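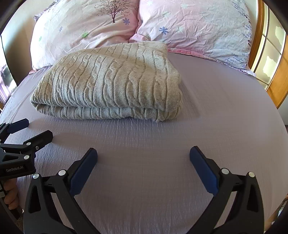
A member of last year's group wrote in the comments that she lost most of her first evening to recordings that started with the jaws already closed, and could this page please say so up front. So: start every recording with both grippers open.

Recording the blanket task (Wanyama student project, home tasks)
Updated 2025-10-16

You need two hand-held grippers, a bed with a fitted sheet and one knit blanket. Leave the pillows at the head.

1. Fold the blanket into a thick stack and set it on the sheet. A little off center is fine – we want some variety.

2. Stand at the side or foot of the bed, one gripper in each hand. Check that the pads are clean. Lint from knits builds up fast.

3. Start the recording in Skadix. Hold still for a moment with the jaws open.

4. Take one top corner of the blanket with each gripper. Close on a full layer of knit. A pinch of single yarn will slip or pull a loop.

5. Lift, step back and open the blanket toward the foot of the bed. Keep your elbows low and move at the speed you would use at home.

6. Let go with both hands, bring the grippers back over the sheet and stop the recording.

Each student does 10 takes, then swaps. Refold between takes, and turn the stack so a different edge faces you.

Throw a take out if you drop a gripper or touch the blanket with your fingers. A missed grab that you fix on your own stays in – label it "retry".

Our target for May is 2000 takes across all home tasks. Upload to the Onent folder before you leave, with your initials and the take number in the file name.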